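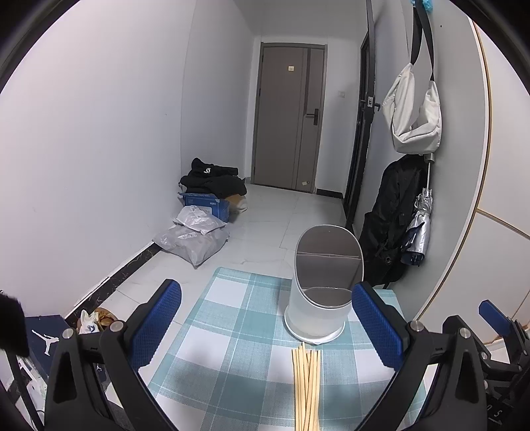
Farnen Hallway Clutter Set: README

Version 1.2, 23rd August

Summary

Farnen is a collection of still images of household hallways and entry areas in which delivery packaging, shoe boxes, bins and small loose items are on the floor. It was compiled for work on sorting and tidying: deciding which items on a floor are waste, which are stored there, and which are waiting to be put away. The release contains 3,325 images with item-level labels and one room-level record per home.

Contents

images/ all stills, JPEG
labels/ one JSON file per still
rooms/ one JSON file per home (floor type, baseboard, rugs, doors)
splits/ train.txt, val.txt, test.txt
CHANGES.txt

The test split holds 780 images and the validation split 1,000. The remainder is for training. Homes do not cross splits. Version 1.0 had one home in both train and test; this was corrected in 1.1 and results from 1.0 should not be compared with later ones.

Item classes

bin: any free-standing trash container, with or without a lid. The field lid_state takes open, closed, none or unclear. Swing and flip lids that stand at an angle are labeled open.

shoe_box: labeled separately from carton. A shoe box keeps this class when it is being used to hold something else. Printed logos are recorded in the free-text field print.

carton: cardboard boxes of any color other than shoe boxes.

mailer: plastic or padded shipping bags. Stacked mailers get one label each if the edges of both can be traced. Otherwise use one label with stacked set to true.

paper_loose: crumpled tissue, packing paper, flat sheets. Paper that sits partly in a box and partly on the floor gets a single label.

paper_bag: small bags and paper packages. Intact and crumpled bags share the class; use the field condition.

garment: clothing on the floor or on top of another item. Bundled garments are not split into pieces.

sticks: wooden sticks, skewers, dowels and similar, treated as one item when bundled.

rug: labeled as a surface. Items standing on a rug carry on_surface = rug.

Disposition labels

Each item also has one of four dispositions: discard, keep_here, move, ask.

Loose packing paper is discard. A bin is keep_here unless it blocks a door. Garments are move. Unopened mailers and cartons are ask, and so is any package where it can't be determined whether it has been opened. Shoe boxes are ask in all cases. Annotators disagreed on shoe boxes more than on any other class during the May pilot, and the fixed rule was adopted for that reason.

Bundles of sticks were first labeled discard. From 1.2 they are move.

Room records

Floor type is tile, wood, carpet, vinyl or other. Tile color is recorded as the dominant color only, and veining is noted under pattern. Baseboards that contrast with the floor are flagged, as dark stone baseboards were often confused with the edge of a dark box in early label passes. Door state is open, closed or partly open. Light switches are recorded if visible but have no label of their own.

Homes were recorded as found. Residents were asked not to tidy beforehand and not to add anything.

Shipping labels

Names, addresses and barcodes on shipping labels are masked wherever they are legible at full resolution. Brand marks are left in place. To report a missed label, send the file name to the Kovov data desk and the image will be withdrawn until it is masked.

Known problems

Mailers in gray or silver on pale tile have weak edges, and their outlines are less accurate than those of other classes.

Piles against a wall are under-labeled. Items fully hidden by a garment or carton have no label.

Narrow hallways are over-represented. Square entry rooms are covered by 100 images.

Use the Rennie converter, release 3 or later, to export to other label formats. Older releases drop the condition field.

License and contact

Free for research use with attribution to Brerkance. Redistribution of altered labels is allowed if the set is renamed. Corrections are collected in CHANGES.txt and applied at the next minor version.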